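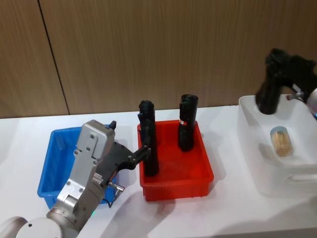
Blue, red and see-through bins on a white tabletop.

My tips for surviving a summer of undergrad research

I spent July coding interviews for a student project on campus radio, and my desk nearly ate me. A few things that helped!

Name files the same way every time - topic, place, number. I had 114 recordings and two of them were called "final" (ugh).

Print your consent forms on colored paper so they don't vanish into the article pile.

Stop reading at 13 articles, write a messy page, then go back for more. I learned this one around article 200.

Keep a notebook by the kettle. My whole Gradow chapter started there while the tea went cold, and I still can't read half of it.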